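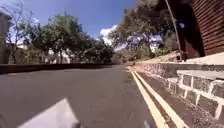

My grandmother's plum dumplings were the best thing ever to come out of Grumitz, and I will argue that with anyone! She made them every December from plums she had frozen in September, and she never wrote down a word of it. So when she handed me the rolling pin that winter and said it was my turn, I had nothing to go on but seventeen years of sitting at her table with my mouth full. I also had no plums. The freezer had quit in the fall and taken the whole crop with it. The only frozen plums left anywhere near us were at the Bahrami store over in Jatton, and the way to Jatton is the old road, the one that bends left into the trees, with the double yellow lines running up the right side and the stone wall beyond them, all dark blocks and fat white mortar. I loved that wall. When I was little I thought it was a giant chocolate bar that someone had iced.

I took my bike, because my mother had the car. It was a Monday, early, and cold enough that my teeth hurt when I breathed in. I sang the whole way. I had decided that dumplings needed a song, and by the time I rolled into Jatton I had two verses and most of a chorus, and a woman sweeping her step clapped for me.

The Bahrami store smelled the way it always did, of cardamom and floor wax and oranges. I went straight to the freezer in back and dug. Peas, peas, spinach, something with a fish on it, more peas. And then, right at the bottom, under a slab of frost, two bags of plums!

I may have shouted. The man at the counter looked up from his crossword.

"Dumplings?" he said.

"Dumplings," I said.

"Whose?"

"Mine. It's my first time."

He put down his pencil. He wanted to know what I was using for dough, potato or curd, and when I said potato he nodded for a long time. Then he asked if I was putting a sugar cube in where the pit goes. I had forgotten the sugar cube! All those years of biting down and finding that little pool of syrup, and I'd ridden out of the house without once thinking about how it got there. He sold me a box and told me his own mother used a pinch of cinnamon on top of the cube, and would not let me leave until I'd promised to try it on at least one.

I rode home with the plums inside my coat, which was a terrible idea, and I'd do it again.

My grandmother was already in the kitchen when I got back, in the good chair, with her hands folded so she wouldn't be tempted. The potatoes were boiled. She had allowed herself that much. I riced them while they were still too hot to touch, worked in the flour and the egg, and looked at her. She looked at the ceiling.

"Is it too sticky?" I said.

"Is it?" she said.

I added flour. I added a bit more. The dough came together under my palms all at once, soft and heavy like an earlobe, and I knew it! I knew it the way you know your own front door in the dark. I rolled it and cut squares and tucked a plum into each one, with a sugar cube in the middle, and pinched the corners up. Some of them were beautiful. Some looked like socks.

One got the cinnamon, since I'd promised.

They went into the big blue pot, and they sank, and I stood there with the slotted spoon feeling sick. My grandmother hummed. It took me a second to hear that it was my dumpling song, which I must have been singing since I came through the door. Then the first one bobbed up, and another, and then the whole crowd of them, jostling around like kids in a pool.

We rolled them in buttered crumbs. My mother came home with snow on her hat and ate standing up, still in her boots. My aunt in Arum called in the middle of it and made us hold the phone next to the pan so she could hear the butter.

Three of the sock ones had split and leaked purple everywhere. I put those on my own plate. My grandmother reached across with her fork and took the worst of the lot, the one that had come almost completely undone, and chewed it slowly with her eyes shut.

"Who put cinnamon in this?" she said.

I told her about the man at the store and his mother. She thought it over. She ran her fork around the plate to catch the last of the syrup, and licked it, and held the plate out to me.

"See if there's another one like that," she said.

There wasn't, so I got up and put the water back on.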